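Some notes from the Lollwood folding work, for those who asked how we collect the examples.

The target for August is 2000 demonstrations of handling clothes. We're at around 700. Each one is a person doing the job by hand with the gripper tool, start to finish, and the model learns from the recordings.

A session is 100 takes, then you stop. Olaia Escobar tried a longer one and her last takes were visibly sloppier than her first. Grip strength goes before you notice it going.

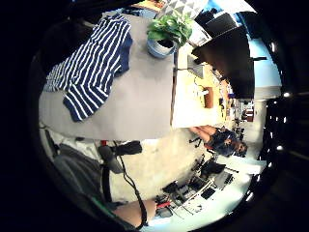

Starting positions matter more to us than neat finishes. If every garment begins flat and square, the model learns flat and square and nothing else. So we want them crumpled, like the striped shirt on the grey table, with a bit folded over itself. We also leave ordinary things such as the potted plant where they are.

Stripes are useful for whoever checks the takes. You can follow a fold by eye, even through the fisheye. Plain navy is much harder work and we put those takes in a separate batch.

Châu Tạ does the checking. Rules so far: drop a take if the cloth leaves the view for good, drop it if the grip slips and the person fixes it with a bare hand. Keep it if the grip slips and they fix it with the tool - those are some of the best ones we have.

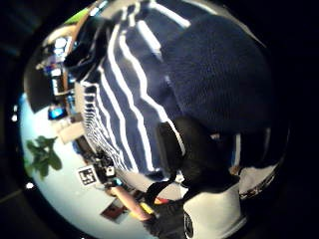
Striped fabric close up, marker on the wall to the left.

Close views like that are a pain to label. We used to give each take 10 tags. Now it's 7, and two people agree on them far more often.

Next job is sleeves. Shabalala, our older set, has hardly any inside-out ones, and the model just pulls at them. If you've collected inside-out clothing before, I'd like to hear how you split up the takes.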